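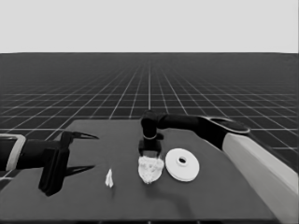
Cómo grabar demostraciones por control remoto con dos brazos en el simulador

23/9/23
Por Jennylyn Marquez

Antes de grabar nada conviene tener decidido qué brazo hace qué. En nuestras tareas de Patitz uno sujeta y el otro coloca, y ese reparto no se cambia a mitad de una serie. Si el operador alterna los brazos según le viene bien, la política aprende las dos maneras a medias y luego duda justo al acercarse a la pieza.

Preparación

Abra la escena y compruebe que los dos mandos responden. Mueva primero el izquierdo, después el derecho, y mire que cada uno gobierna el brazo que le corresponde. Ajuste la frecuencia de registro a 60 Hz. Ponga la escala de movimiento en 5 y no la toque durante la sesión; con una escala más alta la muñeca tiembla y el temblor queda grabado.

Lleve los brazos a la posición de reposo y abra las pinzas. El registro empieza con el pedal, no con el primer movimiento.

La aproximación

Acérquese a la pieza desde arriba y despacio. Los últimos centímetros se hacen mirando la vista de muñeca, porque la vista general engaña con la profundidad. Compruebe también dónde está la otra pinza antes de bajar. 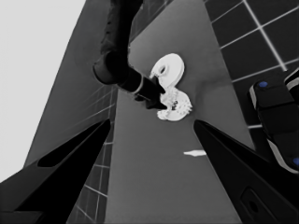
Pinza abierta en primer término y, detrás, los dedos del otro brazo sobre la pieza blanca.

Cuando los dos brazos trabajan cerca, mueva uno y deje quieto el otro. Revathi Ramasamy, que grabó buena parte de la serie de febrero, espera un segundo entre un movimiento y el siguiente. Los episodios salen más largos, pero se segmentan mucho mejor.

El agarre

Con los engranajes, cierre la pinza sobre los flancos y centre el agujero entre los dedos. Cierre poco a poco y deténgase en cuanto haya contacto a ambos lados.

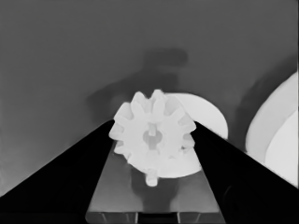
Si la pieza gira al cerrar, abra, retroceda y repita la toma desde el reposo. No corrija con tirones: una corrección lenta sirve como ejemplo, un tirón no. Fíjese en la orientación del chavetero antes de acercar el engranaje a su destino.

Guardar y revisar

Pulse el pedal otra vez para cerrar el episodio y márquelo como válido o descartado en ese momento. Reproduzca uno de cada serie a velocidad normal. Para esta tarea reunimos 1149 episodios, y los descartados van en carpeta aparte, con una nota breve sobre el fallo.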